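**Gripper comparison, progress report to Clalluvora**
Prepared by Yulan Tan, 11/06/2025

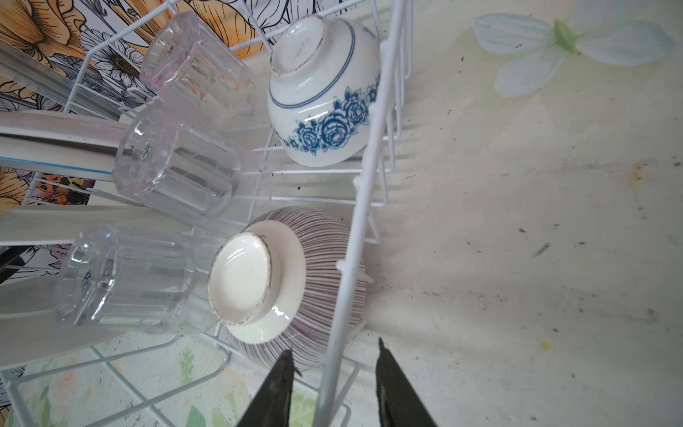
*Wrist camera view, dish rack task, with tumblers and upside-down bowls in the rack.*

Work this period was on the dish rack task. We are comparing two finger sets on the same arm, the Lamuvus and the Drevinis, both run from the Cai controller. The plan calls for 1000 grasp attempts in total. The August delivery of spare fingertips came in short, so the Drevinis set started later than planned.

Status:

- Lamuvus trials are done and logged.
- Drevinis trials are at 59 percent of their share.
- Controller settings have been frozen for both sets and will stay that way until the last trial.

Clear tumblers are the harder item for both sets. The depth reading drops out on the ribbed walls and the arm stops short of the grasp. Bowls go better when the fingers close on the foot ring. Closing on the side of a tilted bowl tends to turn it in the rack, and we count that as a miss.

We lost two days to a loose cable at the wrist. It has been replaced and the camera was recalibrated afterward.

Remaining work is the rest of the Drevinis trials, then the plates, which we expect to take six days. No change to the budget is requested. We do need a decision on whether mugs stay in the test set.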